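House rules for the tabletop runs

We finally wrote down the rules we use for simulated pick and place work at Ellow. Until now they lived in old messages and in Sowmya Menon's head, and every new person had to ask her the same questions. I said I'd post the short version.

The first rule is about what counts as a finished placement. The object has to be resting on the target, the fingers have to be open, and the gripper has to be clear of the object. Hovering over the target is a hold. We used to let people mark a run as done once the object was over the plate, and when I went back through one batch of 1,709 runs, 138 had been marked that way with the fingers still closed. All of them had to be reviewed again.

Second, name objects by what you can tell from the view. If the label is too small to read, don't guess a brand or a use. "Blue cylinder with black end" is a fine name. It's long, but the next person can find it.

Third, leave clutter alone. People like to tidy a scene before they start because it makes the grasp easier to plan. If the scene file puts a spoon or a piece of scrap next to the target, it stays there. Contact with clutter gets logged, even a light brush, and it doesn't fail the run unless the task sheet says so.

The fourth one caused the most argument. Jurgita Siliņa wanted every change to surface friction or object mass written into the run notes, including small ones. I thought it was too much typing. Then we tried to repeat the Zellwood set from last April and couldn't, and I stopped arguing. Write the value before, the value after, and your initials. If you change more than one setting, that's a new scene version and it gets a new number.

Fifth, ten clean runs in a row before a scene goes into the shared folder. The count starts over after any edit. I know this is slow - it still takes less time than pulling a bad scene back out after other people have used it.

We keep simulated results and bench results in separate tables and never add them together. A grasp that holds in the simulator is only a reason to try it on the bench. Partington asked for one combined number in their last report and we said no, then sent them two tables with a note on each. 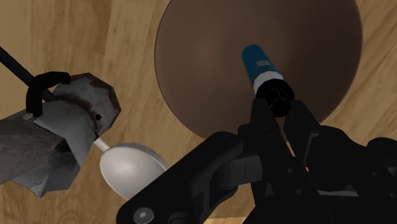 FILED UNDER: Simulation / Working Practice

With the blue cylinder held by its black end over the brown plate, the status is "hold" under rule one. The spoon and the crumpled gray metal piece both go on the clutter list, and the metal piece is listed as just that, "crumpled metal piece."

I still need to write up the camera rules, which are longer and not settled yet. Sowmya has a draft.

4 comments | 2 shares

Contact | © Notes from the Bench | Back to top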